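The open day at Pevarach began at ten, and by a quarter past Orest Tkachuk had already lost his wife's umbrella, found the biscuits, and been given a sticker with his name on it spelt almost correctly. He was seventy-one and had come because his neighbour Socorro Bermúdez had a niece who worked there, and because it was raining, and because in the end a man can only repaint a shed so many times.

"We'll go round properly," said Socorro, who liked to get her value out of things, even free things. "Upstairs first, then the café."

Upstairs was a long room with a good many tables in it and a cheerful young woman named Yaqin Peng -- this was the niece, or rather the niece's friend, the niece herself being home with a cold -- who gathered the visitors up like a teacher on a school trip. There were 16 of them, she said, and would they mind awfully not leaning on anything.

She told them that the robots had to be shown a job before they could do it, and that people did the showing, holding a gripper in their own hands and tidying the same table over and over. They had 2,000 goes at it saved up so far. Orest thought of his years at the Coltus laundry, folding sheets with Paavo Valtonen on the other end, and how Paavo used to say that he could fold in his sleep and quite often did.

"Would anybody like a turn?" asked Yaqin.

There was the usual silence. Then Socorro put her hand flat between Orest's shoulder blades and pushed.

The gripper was lighter than he expected. Yaqin showed him how to squeeze it, and how to come at the tissue slowly from the side, and she stood a little way off so that he shouldn't feel watched, though of course everybody was watching, including a small boy eating a cheese roll.

"Do I need to be quick?" he asked.

"Be however you are," said Yaqin. "It's meant to learn from all sorts."

So he was how he was. He steadied his elbow against his ribs, as he had once done with the heavy irons, and he moved in over the table with his tongue between his teeth. He had a good look at the two blue tissues and settled on the nearer one. On a screen by the wall the others could follow it all through the gripper's own camera, everything bent round at the edges as if seen from inside a goldfish bowl.

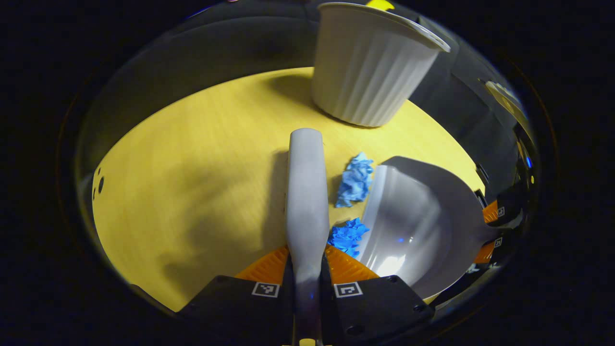

Orest's turn at the tidying table, with the nearer tissue between the fingers.

"Gently, now," said Socorro, who had never held a gripper in her life.

He squeezed. He could feel it very faintly through the handle, a sort of give, like taking hold of a child's mitten, and it surprised him so much that he forgot what he was supposed to do next and simply stood there. Yaqin didn't hurry him. The boy stopped chewing.

"Paavo would have liked this," Orest said, to the room in general, and a man by the door who had no idea who Paavo was nodded kindly.

Afterwards Yaqin typed something in and told him his was kept along with the rest, pause and all. He asked if the pause mattered. She said she shouldn't think so, and that she often stopped to think herself.

They had soup in the café, and Socorro talked about her niece's cold, and on the bus home Orest held his right hand in his lap, opening and closing it a little whenever the lights went red.

Pevarach Stories | Contact us | © 2018 | Back to top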